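Futometti > Straining and Sifting > Round Screens

Tredis Round Screen, Yellow
Item code: TREDIS-Y
Series: Tredis
Size: 11 in
Stock status: available, ships from Vosteo warehouse
Page revised 27/04/2024

Overview

The Tredis Round Screen is a shallow hoop screen for dry straining and light sifting. It consists of a yellow plastic rim and a round white insert marked with blue-gray dashes. The insert is stretched across the rim and gripped around its edge by the two rings of the rim. Both parts can be ordered separately.

Tredis screens are used on the bench for flour, dried herbs, seed, pigment powder and other free-flowing dry goods. They can also serve as a rest for small items that need air on both sides. For liquids, see the Du series, which has a deeper wall and a sealed edge.

Rim

The rim is molded in two concentric rings. The inner ring carries the insert and the outer ring closes over it. There is no separate clamp or screw. Tension comes from the fit between the rings, so the edge of the insert must lie evenly in the gap before the outer ring is pressed down. A thin pale line of material between the rings is normal on an assembled screen. Where this line is much wider on one side, the insert has been seated off center and should be reset.

The yellow color runs through the full depth of the plastic. Scratches from scoops and brushes do not expose a different color underneath. The surface finish is glossy and wipes clean with a damp cloth. Strong solvents will dull it. Acetone should not be used on any part of the screen.

Yellow is the only rim color in the current Tredis series. The gray rim was discontinued in August and remaining gray parts do not interchange with yellow ones, as the ring gap was changed at the same time.

Insert

The insert is white with rows of blue-gray dashes. The dashes are a running pattern and are not a measuring scale. They carry through to the edge of the cut piece, and their angle to the user depends only on how the insert is placed in the rim. The pattern is lightly printed and may look fainter in some areas than others, depending on the light and on how tightly the insert is stretched.

Inserts are cut slightly larger than the opening to leave enough material for the rings to hold. The cut edge is not hemmed. Small irregularities along this edge have no effect on use provided that they sit under the rim. An insert with a tear that reaches the open area must be replaced.

Service life depends on the material being sifted. In bench tests with fine wheat flour the insert was still usable after 3,200 passes. Sharp-edged materials such as crushed shell or coarse salt shorten this considerably. Test notes are held by Ulla Isaksson, product engineering, and are available to trade customers on request.

Specifications

Shape: round
Nominal size: 11 in, outside edge of rim
Rim: plastic, yellow, two rings
Insert: white, blue-gray dash pattern
Closure: press fit
Handle: none
Dishwasher: rim only, top rack
Microwave: no
Oven: no
Stackable: yes, when assembled

Contents of pack

1 x rim, inner ring
1 x rim, outer ring
3 x insert
1 x folded instruction leaflet

Assembly

Place the inner ring on a flat surface with the narrow lip facing up. Lay the insert over the ring with an even overlap on all sides. Start the outer ring at the point farthest from you and press down with both thumbs, working toward yourself along both sides. Do not pull the insert by its cut edge once the outer ring has started to close.

After closing, press lightly at the center of the insert. It should spring back. If it stays slack, open the rings and repeat. Small creases near the edge can usually be worked out by lifting the outer ring at that point only, smoothing the insert toward the rim and pressing the ring back down. A crease that crosses the open area calls for a full reset.

To open the screen, turn it over and push the inner ring out with the palms. Do not pry the rings apart with a knife or spatula.

Use and cleaning

Load the screen lightly. The rim is shallow and a heaped load will spill over before it passes through. Keep pressure on the insert even, and use a soft brush or a rubber scraper with rounded corners. Square metal scrapers will cut the insert where it meets the rim.

Tap the rim against the palm to clear loose residue. Remaining particles show up well against the white and can be brushed off dry. Dark specks that do not brush off are usually trapped on the underside; turn the screen over and brush again. Wash inserts by hand in lukewarm water and dry them flat. Refit only when fully dry, as a damp insert goes slack after it dries in the rim.

Storage

Store assembled screens flat in a stack, insert side up, with a sheet of tissue between them. Storing on edge for long periods can pull the rim out of round. Loose inserts should be kept flat in their sleeve. Fold lines do not come out completely under tension.

Keep the screen away from radiators and direct sun through glass. Prolonged heat softens the rim and reduces its grip on the insert.

Related items and spare parts

TREDIS-Y-IN: replacement insert, sold in packs of 3
TREDIS-Y-RO: outer ring, single
TREDIS-Y-RI: inner ring, single
TREDIS-BR: soft brush, flat
DU-R: deep strainer with sealed edge, for liquids
VOSTEO-SL: storage sleeve, holds 2 assembled screens

Inserts for the Du series have the same outer diameter but a thicker edge. They will not close in a Tredis rim.

Warranty and returns

The rim is covered against cracking and loss of grip for 2 years from the date of purchase. Inserts are a wear part and are excluded. Unused screens may be returned in the original pack. Once an insert has been fitted, the pack is treated as used.

Warranty claims should state the item code and the letter molded on the underside of the inner ring. Trade orders and quantity pricing: Märta Tveit, Futometti sales desk.

Product views 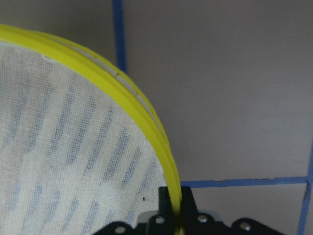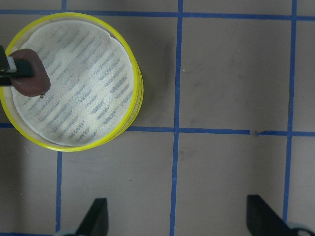
Tredis Round Screen, both views: yellow rim, white insert with blue-gray dashes.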